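Ticket: left finger on the hand-held gripper closing late, shirt station
Opened by: Csaba Sipos
Assigned: Alvar Magnusson
Status: waiting on parts

1. What I'm seeing

Hi Alvar, me again! The hand-held gripper at the shirt table started acting up after lunch. The left finger lags behind the right when I squeeze the trigger, so the fabric gets dragged sideways before it's pinched. I got 34 folds in before I gave up, and 17 of them had that crooked sleeve thing we fought with in December. Marker tracking looks fine in the log - both tags get picked up on every squeeze, no dropouts.

2. What I tried

Restarted the recorder, swapped the battery, reran the width calibration. No change at all. Then I went over the screws on both fingers with the small driver and found one on the left that took almost a full turn (oops, I think that one's on me from the last pad change). Better after that, but still not right.

Parked it over the light blue T-shirt with the fingers apart and left it alone for a bit to see if the width reading would drift. It didn't, it sat at 83 the whole time. So I don't think it's the reading, I think it's something mechanical on the left side.

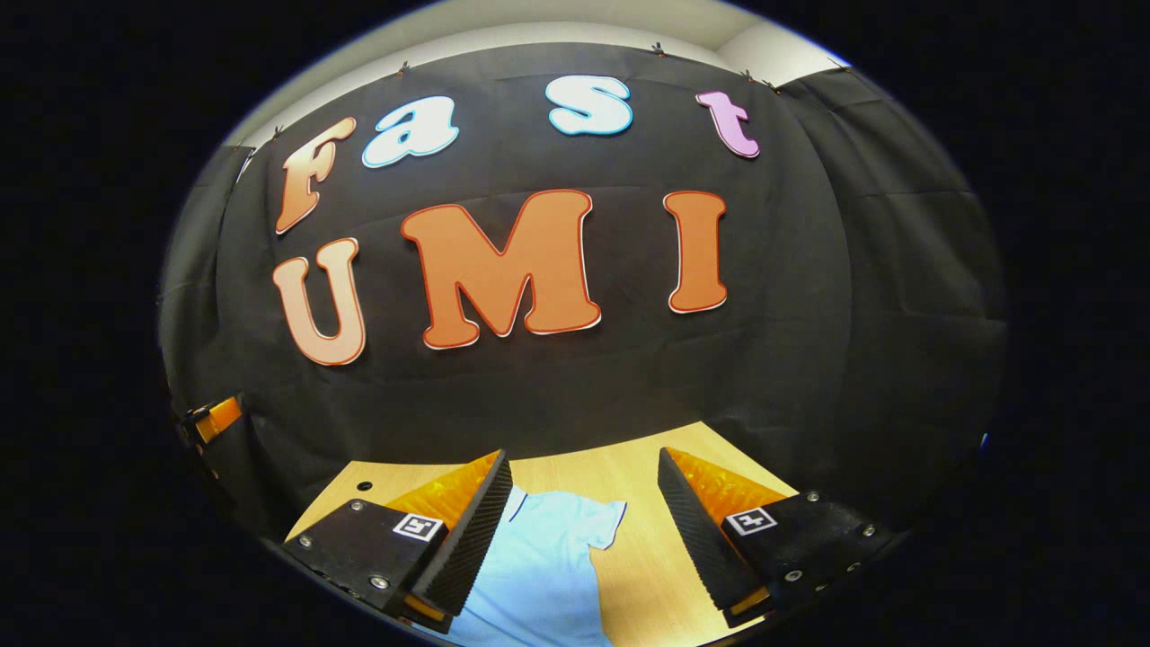 3. Alvar's reply, January 24, 2020

Thanks for trying the screws first, that saves me a trip. If the reading holds still when it's open, I'd look at the slide. The Zudden rails get gummy and we're past 2,000 cycles on that one. Wipe it with a dry cloth, no oil please, and work it by hand. Does it catch anywhere?

4. Back at the table

Yep, it catches! Right near the closed end, a little gritty bump you can feel with your thumb. Wiped it down twice and got some gray fuzz out, but the bump is still there. The orange pads look OK to me so I left those alone. Can you order a slide from Cabrera, and maybe a spare too while you're at it? I'll use the other gripper until it shows up, and I've put tape on this one so it doesn't wander back into the bin.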